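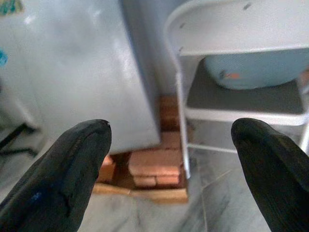

Fig. 6. White cabinet on its supports, lower corner clear of the floor.

Home | Manuals | Compact Refrigerators | Parts | Contact

Section 4. Leveling and first start

Applies to Bullbridge compact models. For the Jerville built-in series, see Section 9.

1. Choose a firm, dry spot away from ovens and heaters. Leave 31 mm clear on each side and 57 mm behind the cabinet.
2. If you raise the cabinet, the base must be solid and level, and wider than the feet on all sides. It must carry at least 200 lb.
3. Place a level on top, front to back, then side to side. Turn the front feet until the bubble is centered.
4. Let the cabinet stand upright for six hours before plugging it in.
5. Set the dial to 3. Wait overnight before loading food.

CAUTION: Unplug the cord before moving the cabinet. Do not tilt it more than 17 degrees.

Note: A hum or click during the first day is normal. If the noise goes on past Wednesday after a Monday start, check the feet again.

4.1 Door and seal

6. Open the door fully and check that it swings without touching the floor or the base.
7. Wipe the seal with warm water and mild soap. Dry it with a soft cloth.
8. Keep bottles upright in the door shelves. Put heavy jars in the cabinet.

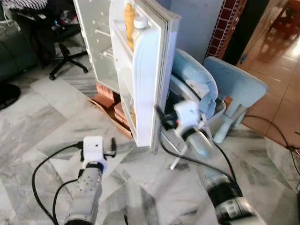

Fig. 7. Door fully open, with bottles in the upper door shelf. Cabinet raised on bricks.

9. Close the door on a strip of paper. If the paper slides out freely, order seal kit Antal from Lestovier Parts.

Text revised by Wing-sze Tang, January.

This site uses cookies to remember your model number. Accept | Settings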